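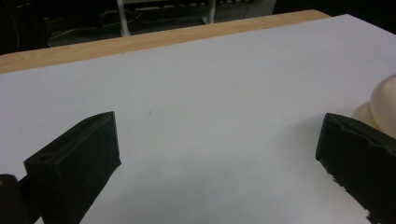 Skindell Robotics Club is a student group for manipulation work. It meets twice a week, in the evening, and has 20 members in 6 project teams. Nadiia Savchuk supervises; Isauro Varela runs the workshop.

First-year members start with hand-held grippers. Each operator works through short tabletop tasks with a cup, a pen, a glue stick and similar small items.
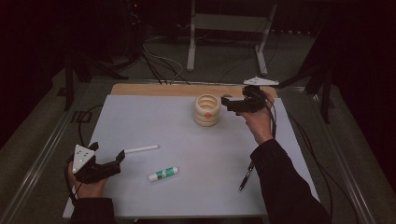 Recordings are sorted by task and reviewed by a second member before they enter the club's set, Filtis. Rejected runs are kept for 2 terms, then deleted.

Membership is open to all departments - no programming experience is required. New members join in July. Contact: Defne Baysal, club secretary.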